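Project report: Pick and place arm for sorting old computer parts

Aravind Hegde and Senthil Marar
Built at Stumthorpe shared workshop, January to hand-in

1. What we set out to do

Get a small arm to pick processors and other small parts off a bench and put each one in its own pocket on a plate. Then take it out again. Sounds easy. We gave ourselves one term and most of that went on the fingers.

Why processors: the workshop has a drawer of dead ones, they are flat, square, stiff, and it doesn't matter if we scratch them. Also the edge is thin so you find out quickly if the grip is bad. First plan was memory sticks as well but we dropped those in week 5, see section 6.

2. The arm

Second hand, a Moreira bench arm, bought off a member who was moving house. Came with no fingers and a gripper that opened but wouldn't close all the way. Senthil took it apart on the first evening. One of the screws inside had backed out and was sitting in the gear. Put back with thread lock, has been fine.

Controller board is a Fevex one. Manual is four pages and one of them is blank. The supply it wants is bigger than the one we had so for two weeks the arm would reset every time the shoulder and elbow moved together. We thought this was our code. It was not our code. Aravind rewrote the whole motion part before we put a meter on the supply and saw it dip. New supply, no resets, and the rewritten code is a bit nicer anyway so not all lost.

Camera is a small one at the wrist looking out past the fingers. Cable runs back down the arm with tape and two clips. It did snag once on the elbow and pulled the plug out, so now there is a loop of slack there.

3. Fingers

Three versions.

Version one: flat faces, printed in one go. Chip slid down as soon as the arm turned. We put rubber tape on, which held better but then the chip stuck to one finger when it opened.

Version two: a groove down each face for the edge of the board to sit in. Good grip but the chip had to be lined up nearly perfect before closing, and it never was. Most of the time one edge went in and the other rode up on the lip.

Version three is what we kept. Black, stepped a little at the top, no tape. They come in square on both sides and the chip gets pushed straight as they close. Closing speed matters a lot. Full speed and the chip jumps. We ended up with a slow last part, set by hand, 165 on the board's own scale (the manual never says what the units are).

4. The plate

Grey, screwed on in front of the aluminium slats at the back of the cell. Pockets are different sizes and depths becuase we wanted to try more than one part. The wide shallow one low down is the chip slot. The boxier ones are for bigger bits and we only used them for practice in the end.

The rim round the slot was Senthil's idea. Without it there was nothing to say where the slot started, and with it the chip touches the rim first and the arm can feel its way in. Well, feel is a strong word, it reads the motor current and stops if that goes up.

Printing the plate took 7 hours and then we found the mounting holes were mirrored. Printed again. If anyone at Dornley campus wants a mirrored plate there is one on top of the filament cupboard.
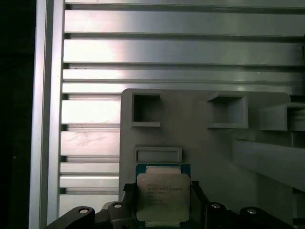 Fig. 1. Wrist camera view, processor held upright in the version three fingers, chip slot just above its top edge.

Grip height was the last thing we sorted. Too low on the chip and it tips back when it meets the rim, too high and the fingers hit the plate before the chip is in. We moved it up a bit at a time, writing the number on a strip of masking tape on the bench each go. The tape is still there. The final number is in the settings file under chip_grip_z, with the older ones commented out beneath it.

5. Light and the camera

Spent much longer on this than planned. The slats are bare aluminium and they throw glare straight back at the camera. The metal lid on the chip does a softer version of the same. With the workshop's overhead lights on, our edge finder kept picking up the grooves between the slats and deciding they were the top of the slot. The arm then drove off to the left very confidently.

Things tried:
Paper over the slats. Worked, fell off.
Turning exposure down. Fine for the slats, then the pockets went to solid black and we lost the rims.
One lamp from the side, overheads off. Good in the evening, useless by the window at midday.
Only searching in the area where the plate is. This is what we kept. Should of done it first.

We wanted to read the printing on the lid too, so the arm could say which chip it had. Did not get there. Large lines sometimes, small lines never, it's low contrast and the camera is soft up close. Left out of the final version.

6. What we dropped

Memory sticks. Too long for the fingers, they swing.

The second arm. There was going to be a second arm. There was no money for a second arm.

Stacking. One try, chips on the floor, moved on.

7. Where it is now

It picks up a chip from the marked square on the bench, turns it upright, carries it to the plate and tries the slot. If the current goes up early it backs off, shifts a little and tries again, giving up after 5 tries. We did not keep a proper log of how often it goes in first time and we know we will lose marks for that. There is a counter in the code meant to run up to 1000 but it resets whenever the board is switched off, so the number in it means nothing.

Still to do if someone takes it on:
Save the counter to a file.
Cover or paint the slats, properly this time, matt.
A softer pad on the inside of the fingers, thin, not the sticky tape.
Lens that focuses closer.
Label the cables, we know which is which but only just.

8. Who did what

Senthil: gripper repair, all three finger versions, both plates. Aravind: motion code, slot search, camera, most of this report. Wiring was both of us and so were the wiring mistakes.

Code and print files are on the workshop's shared drive in the folder called arm_final_2. Do not use arm_final.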